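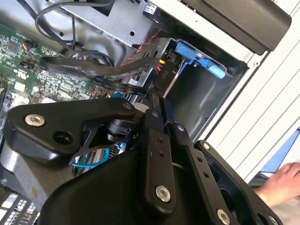

Opening Up the Old Desktops with Syafiqah Ismail

I got to the Candirar repair room at nine in the morning with a coffee in each hand, and Syafiqah Ismail took one off me before I'd even said hello. She's been taking apart office desktops for Stumitz since August (the count stood at 107 when I visited!) and she still likes the first look inside.

"Everybody goes straight for the big stuff," she told me. "I look at the little connectors. Thin colored wires, tiny plugs. Those are the ones you rip out by accident."

I asked if she'd ever done that. She laughed. "Twice in my first week. Chak-lun Wei made me label every cable for a month."

She still labels them, on masking tape, in handwriting I couldn't read at all. My favorite part was the cables, I have to say. There's a flat black one looping toward the drive area, and twisted red and black wires going the same way, and to me it all looked like spaghetti.

"Move the cables before you touch the memory," she said. "Then open the white latches and lift the module straight up. Don't wiggle it."

And the board with DELL printed on it? "Green boards, I'm fond of them. I can read the printing without my glasses."

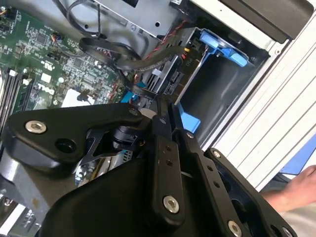
What Happens to the Parts

Memory gets tested and goes on the shelf. Drives go to Chak-lun, who wipes them and keeps his own list. "Screws go in a jar," Syafiqah said. "I've got 300 of the same one if you need any."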